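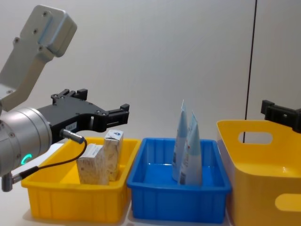 My mother had worked at the Tresville warehouse for nineteen years, all of them on her feet, and when the letter came inviting former employees and their families to the open day she put it under the sugar bowl and said she had no intention of going. The sugar bowl is where she keeps things she means to do. So I wasn't surprised when she called me the night before to ask what shoes I thought would be suitable, and I wasn't surprised either, the next morning, to find her waiting on the porch with her good coat buttoned to the chin and her purse held in front of her like a hymnbook. By eleven o'clock we were standing at a white table with a yellow bin and a blue bin on it, and a deep yellow basket at the far end, and my mother was leaning in so close to the little cartons in the yellow bin that I took hold of her sleeve.

"That one's open," she said. "The tall one. Look at the flap."

The young woman from Skement, who was running the table, agreed that it was a bit open. She had a nice round face and a cold, and she had plainly been told to smile at everyone who came by.

"You'd never send it out like that," my mother said.

"No, ma'am."

"I'd have been written up."

The gripper hung above the carton with its fingers apart, and it did look, I have to say, as though it were listening. There was a green light on its wrist, somewhere between the green of a traffic signal and the green of my mother's kitchen, which she painted herself one August when my father was away and has defended ever since. She studied the light for some time. Then she asked the young woman whether it got tired, and when the young woman laughed, my mother explained that she had meant the question seriously, that motors get hot, and that the old Alaoui belt on the north side used to have to be rested after lunch or it would start throwing boxes on the floor.

"Oh," said the young woman, and she put down her tissue. "You worked the north side?"

Well, that was the end of my getting to the coffee. My mother told her about the Alaoui belt, and the winter the heating went out and everyone packed in mittens with the fingertips cut off, and how you learned to tell a full carton from a short one by the sound it made when you set it down. She told her about the day they sent out 2,487 orders, a figure she can still say faster than her own telephone number, and how the supervisor had bought everybody pie. I had heard about the pie many times. I had not heard that she cried in the parking lot afterward from plain tiredness, sitting in the car with the pie on her lap, and that she then drove home and made our supper.

The young woman had been writing some of it down on the back of a Clundix brochure.

"Can I ask you something?" she said. "The tubes. If you were packing those two, how would you pick them up?"

My mother looked into the blue bin, where two pale blue and white tubes were propped against each other with their crimped ends in the air. She took off her gloves, which I understood to be a great compliment.

"Not by the top," she said. "People always go for the top, and it bends, and then the customer thinks she's been sold an old one. You come in lower, where it's fat. And you take the front one first, or you'll have them both over."

She showed her, without touching anything, her thumb and two fingers closing gently on the air above the bin. Her hands have gotten thin, and the knuckles give her trouble in cold weather, but they knew just how wide to open. The gripper was a few inches off, black and full of little holes, and for a moment the three of us stood looking from the one to the other.

"Would you do that again?" the young woman asked. "Slower?"

She did it again. She did it several times, and a man with a boy on his shoulders stopped to watch, and then a couple I half recognized from the loading dock, and my mother, who will not sing in church for fear of being looked at, told them all to come around where they could see.

We stayed until they started folding up the chairs. In the car she put her gloves back on and asked me if I remembered the pie, and I said I did, and she said it had been cherry, and that she thought we might stop somewhere.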